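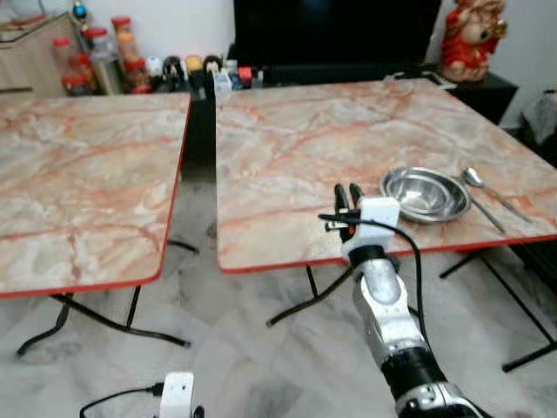
Subject: Re: [robots-at-home] Open day at Rondero, who is going?

Hello all,

I was asked to write some lines after the open day, so I answer on top of the older message, which I leave at the end.

The way from Gorkudville station is easy, take the bus 103 and get off at the last stop. The demonstration room is on the second floor. They have set it up like a family home, with folding tables and a cabinet, and the robot works with ordinary kitchen things such as a steel bowl, a spoon and a plastic cup. It has two arms. The operator told us that the Evis software has learned from 3,000 recordings until now, and 700 of them were made in this same room.

I liked that we were allowed to stand near and ask questions while it was working. In my group there were many questions about the tabletops, which have a marble pattern.

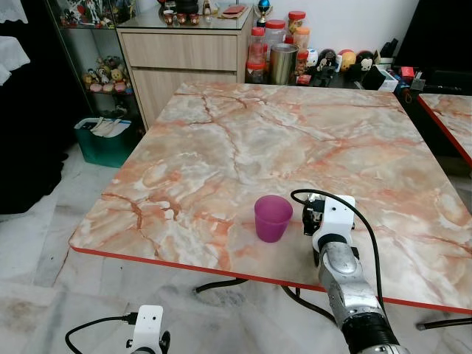

The operator said that a busy pattern is harder for the software than a plain white table, and for this reason they do not cover it. I asked if a tablecloth would be a problem too. He said they will try it in February.

After this we could look at the fingers of the gripper from near. They are dark gray and have fine ridges along the inner side, and the tips are rounded. Somebody asked about the price of one pair, but we did not get a number. The fingers can be changed with one small tool, and they keep spare ones in a drawer.
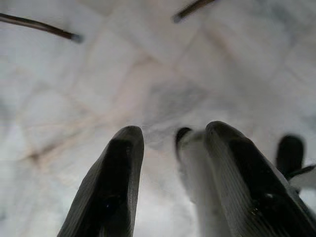

For those who use the Surdu controller at home: I asked about the delay between the two arms, and they will send me a document. I will forward it to the list when I have it. The next open day is at 2 in the afternoon, the date will be on their page. Please register before, the room is small.

Best regards from Gorkudville

> Hello list,
> Rondero is making an open day again and they say
> the robot can be seen at work, not only on video.
> Is somebody going? I can not travel this time.
> I would like to know what kind of objects it is
> picking up, and if one can see the gripper closely.
> Thanks in advance for any report.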